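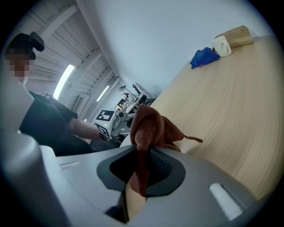 4. The open day

We'd planned the study as a quiet lab exercise, and then our building put us on the list for its open day in May, so this section is a bit different from the others. I'll go through how we ran the towel demonstration, what visitors did with it and what we changed afterwards. The numbers are small and I wouldn't lean on them too hard.

The setup was the Gaveck bench from Section 3, moved closer to the door. One of us worked a hand-held gripper at the table, and visitors who wanted a turn got a second one. The task was plain enough: pick up a towel by a point of your choosing, lift it clear of the table and lay it out flat. We'd picked towels over shirts because everybody has folded one, and thick terry cloth is forgiving to grab (thin cotton kept slipping out in our pilot — very annoying with people watching!).

Figure 4. A terry cloth towel pinched between the fingers of a hand-held gripper, with its hanging loop sticking out to the side. A second gripper, carrying two square markers, is held by the person at left.

We had 66 visitors through over the day and 39 of them had a go. Each person got one practice lift and then 6 scored ones, which was too many for the younger kids, and I'd cut it down next time. Most people went for the middle of the towel on their first try, the way you'd grab it off the floor, and then found they had a bunched-up lump and no edge to work with. The ones who did best hunted for a corner. A few used the hanging loop, which we hadn't thought to put in our scoring sheet at all, so we coded those lifts as "other" and sorted them out later.

Talking while demonstrating turned out harder than I'd expected. My own lifts got sloppier whenever someone asked me a question, and I've left those out of the comparison with the Merko recordings. More than 10 visitors asked when the robot would arrive. We'd put up a poster about Ayele, our training software, and it plainly didn't make the link between a person squeezing a handle and a machine learning to fold laundry. I rewrote it that evening and I'm still not thrilled with it.

Two things carried over into the main study. We added the loop as its own grasp category, and we now let people choose which hand they use. The Grana scoring sheet in Appendix B is the updated version, revised in August 2021.

6 shares
10 comments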